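Reading time: 2 minutes

Budgeting for a two-arm bench robot

A two-arm bench robot is a pair of jointed arms that share one frame, usually bolted to a table and taught to do small handling work such as sorting cutlery. Most encyclopedias would give you the history next. I've spent too long with purchase orders for that, so my entry is mostly about the money (sorry, history people!).

What the quote covers

The quote generally covers the arms, the mounting frame, the grippers and a licence for the control software. When I priced the Zerkon pair, that part took 56 per cent of our budget, and I'd happily signed off on it before I noticed how much was missing. Tables, for a start. You want something sturdy under the arms and more bench space nearby, and you want desks close enough that people can work at a laptop while the arms are set up. Bins and forks cost next to nothing, but put them on the list anyway or they'll come out of somebody's lunch money.

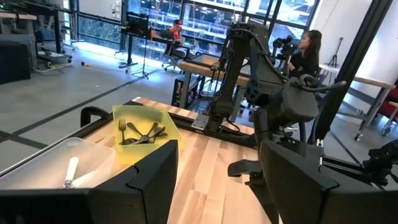

Floor space and furniture

Plan for a lot more floor than the arms themselves need. Tripods have legs that spread, office chairs roll back, and cables wander wherever they like. Prunlow's planning sheet allows for the bench and one operator, and I'd call that optimistic. Tables on casters are worth the extra, because you'll rearrange the room at least once before April and probably again after it. Big windows are lovely to work beside, but get a price for blinds at the same time.

Grippers and spares

Fingers are the bit I'd never skimp on. A fork is a nasty little thing to hold: thin at the neck, wide at the tines, and shiny enough to be a nuisance. The two tips have to meet properly on that narrow neck, so ask any supplier to show you their gripper on your own cutlery before you pay a deposit. I put aside $1000 for spare fingers and had to defend every dollar of it. Kingi quoted us 8 weeks on replacements, and a robot waiting on a finger still takes up the whole bench! 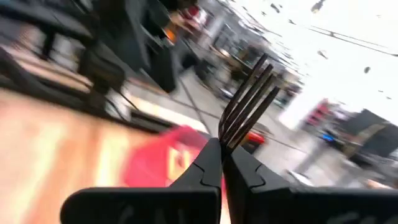 Truvby reckons I've got the order wrong and that training hours belong at the top of the budget, ahead of any spares: their own team logged 63 hours of staff time before the first useful run, and none of it had been costed. Fair enough. I had training lumped in with "setup", and I've since given it a line of its own, just under the grippers.

We use cookies to remember your preferences. By continuing to browse, you accept our cookie policy.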